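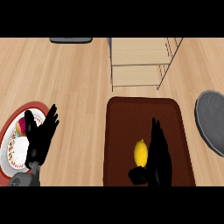 Why evaluate a manipulation policy in simulation before putting it on hardware? A simulator can start every trial from a recorded state, so two policies can be compared on exactly the same layouts.

Home | Modules | Handouts | Labs | Contact

Handout 6: Comparing two-handed policies
By the Trallden teaching group, August

This site uses cookies to remember your login. Accept | Settings

The Cletine tabletop tasks use two arms and a small set of household objects: a lemon, a cupcake, a plate, a tray, a unit with drawers. The policy gets the camera view and a short written instruction, and returns targets for both hands.

We trained on 574 demonstrations. Each policy was then run for 100 trials per task, with 3 training seeds. Report the success rate for each seed as well as the mean. A mean on its own can hide one bad seed.

Two points caused trouble in last year's lab reports.

Fix the layouts first. Draw the object positions once, save them, and load the same file for both policies. If each policy gets its own random draw, part of the difference you measure is luck.

Score the end state. Success means the named object is resting on its target when the trial ends and the hand has let go. A lemon held over the plate is a failure — log it separately as a partial.

The Waltidholm baseline uses one shared network for both arms. The Boateng variant gives each arm its own output head and leaves the rest unchanged. Compare these two for the lab.

Reading for next time: lab sheet, sections 3 and 6.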